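**Arm faults out over the CPU socket, only with the case on its side**

*Jurkmont*

Hi all! We're teaching our arm to pull parts out of old desktop towers, and it keeps dying on me at the worst spot. Going down over the socket it throws a collision fault at 55 mm above the board - every time - and then just hangs there. There's nothing to hit! Drive bays are fine. I've re-zeroed it twice. Payload is set to 800 g. Any ideas?

*Finlow*

Reboot the controller. Worked for me.

*Reinholz*

I'd look at your cable wrap before anything else (and please hit the e-stop before your hands go in there). Ours did the same thing: cables wound around the wrist went tight on the last bit of the descent, and the arm read the pull as a crash. Jog it down slowly at low speed and watch them. If they go stiff, back the wrist off a turn and re-tie with some slack. Ours hasn't faulted in 453 runs since.
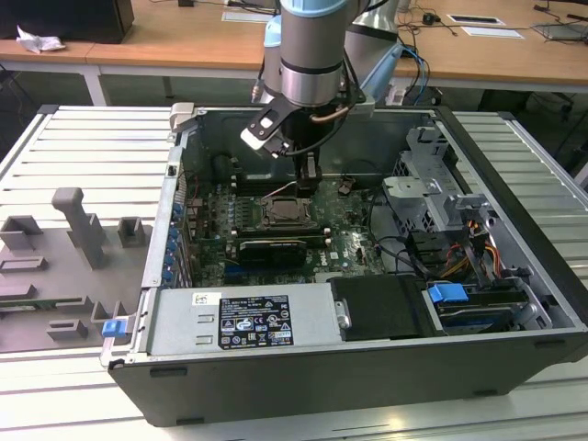 *Jimer*

What Reinholz said, but weigh your gripper too. Mine was 59 g over what I'd typed in, cables included, and that was enough to trip it when the arm was stretched out.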